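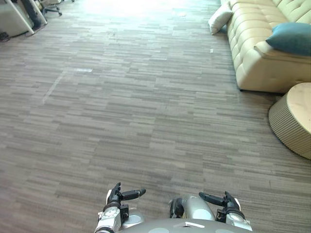 Progress on the Flerkmont reading rooms, December 5, 2025

The grant paid for 7 evening classes and a mailing to 2000 homes. Erkum says the mailing worked. I am not convinced. Sign-ups rose by over 500, but Hastik dropped its class fee the same week, and we can't tell the two apart.

The gray striped carpet is down. Russo's bill for moving the shelves came in $700 above the quote — we have asked why and had no clear answer.

I would hold the second payment until March, when we should have real attendance numbers.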